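Speaker notes, Gelel shared workshop, Sunday, December 15, 2019

Slide 1. Say hi, check the mic, ask who has soldered before. Mention coffee is at the back.

Slide 2. So this is a talk about building a small two-armed suturing robot in a shared shop, on evenings and weekends. I started in February with a pile of cable, some pulleys and way too much confidence! The arm on the bench is Mushi, version two. Version one was called Costa and it's in a box under the drill press (wave at box).

Slide 3. Cables. Each wrist joint is pulled by thin cable, and cable stretches. I spent 21 evenings on tension alone – skip the graph if we're running late. Show the spare pulley and pass it around, please pass it back.

Slide 4. Wrists and jaws up close. Leave this one up for a bit and let people look.

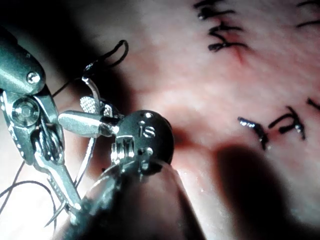

Slide 4: two instruments, curved needle between them, black thread, tied stitches over on the right.

Point out the pivot on the left wrist, then the cable pulleys just under it. My own pulleys are bigger and uglier, and I'm fine with that. Ask the room how they'd keep slack thread away from the jaws, because I still don't have a good answer and I want one.

Slide 5. Money. Parts came to roughly 800 dollars, and 60 of that was screws I ordered in the wrong size – pause for laughs, or don't.

Slide 6. Software is called Litura. Quick demo if the laptop behaves, otherwise play the clip. Then questions, and lights back on.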